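Humstead hand-teaching kit: four months in

I have wanted to write this one up since August, when the box landed on my desk and I lost an entire evening to it. The Humstead is a head camera, a pair of thin tracking sleeves and a bit of software. You put it all on, do a job with your own hands, and the software turns what you did into something a robot arm can try to copy. I run it with a pair of second-hand Tarigan arms in a workshop the size of a single garage, and I have had more fun with it than with anything else I bought last year!

I paid 399 for the basic set. The version with the gloves is 923, and I'll come to why I didn't bother.

Setting up

The head strap is good. It has a wide pad at the back and a ratchet wheel, and once it's snug it stays snug, even when you lean right over the table. The cable comes off the left side and wants to drop down your collar, so clip it to your shoulder before you start. Calibration means holding your hands out, turning them over twice and touching your thumbs together. The first time took me most of a morning (I had the strap on back to front, my own fault) and now it takes as long as the kettle does.

The manual is thin and was clearly translated in a hurry. Emil Hollenstein has put together a far better one on the owners' forum, with a whole page on lighting, and I'd print that out and leave the official one in the box.

Teaching it something

My first jobs were dull ones, cups onto saucers and pegs into a tray. They went so well that I got cocky and moved on to messy tables. Loose grains are where I've spent most of my time lately: things half buried, clear boxes, clear lids, small household bits to pick up and put in or take out. It is a lovely sort of problem. Your hands do it without thinking, and then you watch the arms have a go and see how much your hands knew.

You press the foot switch, do the task, press again. Each go is saved as a take, and you can throw away a bad one on the spot by tapping the switch twice. I do them in batches of 40 and then stop for tea, as my movements get sloppy after that and the arms pick up the sloppiness too. So far I have kept 916 takes. 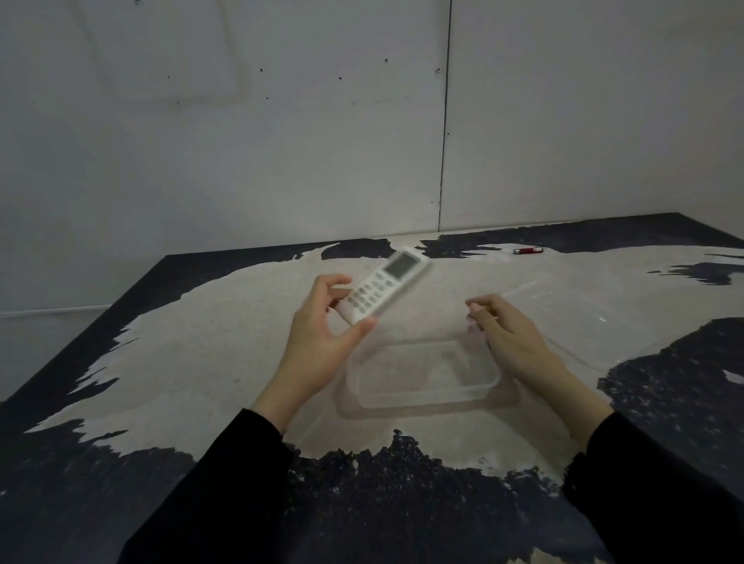
What the arms make of it

With solid, coloured objects, very well. An air-con remote is a great thing to teach with – long, white, easy to see, and there's more than one sensible way to hold it. A red lighter is good too. It's small enough that the grip has to be right, and it stands out nicely on a pale heap.

Clear plastic is harder. The tracking follows my hands perfectly, but the arms then have to find the box for themselves, and on pale grains they will sometimes close on thin air a finger's width from the rim. Clear lids are worse. More takes helped, and so did moving my lamp lower and off to one side so the edges caught some light. I'd put it at roughly two in three now for the box, which delights me.

The software has a slider for smoothing. Leave it low. Turned right up, it irons out all the little pauses you make just before you grip, and those pauses matter a lot.

Hands or remote control?

I've also borrowed a Sovus, where you steer the arms from a pair of handles and never touch the objects yourself. Every take is then something the arm can definitely do, so there's much less guessing later on. It's slow, though, and my shoulders ached after half an hour. With the Humstead I get through far more in the same time and it feels like ordinary work. For fiddly jobs where the last few millimetres count I'd still go for the handles. For everything else, give me my own hands.

The bits I'd change

The sleeves are warm, and they ride up if you have thin wrists. The battery pack hums. Files are huge, so buy a second drive straight away. And the preview window shows the picture a moment late, so don't look at the screen while you're working or you'll knock things over – I did, several times, and I'm still finding grains in the keyboard.

As for the gloves in the dearer set, I tried a friend's and couldn't feel what I was picking up. The basic set tracks bare fingers well enough.

Spares

Brandolska do replacement straps and foot switches that fit and cost a good bit less than the official ones. I've had one of their switches under my foot for two months and it clicks just as nicely as the original. Next job is pouring, once I've found a deeper tray.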